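Research News | Artificial Intelligence and Society

Speech Software Should Not Judge Character, Researcher Says

Software that claims to measure honesty or confidence from a person's voice is being sold to employers faster than it can be tested, according to Iona Gillies, who leads the voice and fairness group at the Pralska Institute.

Her group released its review of such products on 12/1/25. It compared the scores given to 200 recorded job interviews by two commercial systems. The same speaker, reading the same answer, often received a different rating after a change of microphone.

"A score out of 100 looks like a measurement," Gillies said. "We asked what was being measured, and in most cases the vendor could not tell us."

She is careful to separate these tools from ordinary speech recognition, which turns spoken words into text. Errors in a transcript can be found and corrected by anyone who listens to the recording. A rating for "trustworthiness" offers the applicant no such check.

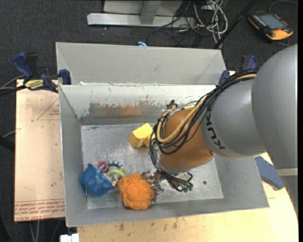 Gillies began the work after a former student was turned down for a post and was told only that her "vocal energy" was low. The student has a mild stammer. "She asked for the reasons in writing and received a chart," Gillies said.

Euan Nisbet, a lawyer who advised on the review, believes that existing employment law covers much of the problem. He noted, however, that few applicants know a system has been used. The review recommends that employers tell candidates in advance and offer an interview scored by a person.

Asked whether better training data would settle the matter, Gillies was doubtful. "More recordings will give you a steadier number. I would still want to know why a pause should count against someone."

The group will next study call centers, where staff may be scored throughout a shift. Results are expected in October.

Contact the Press Office | © Pralska Institute | Back to top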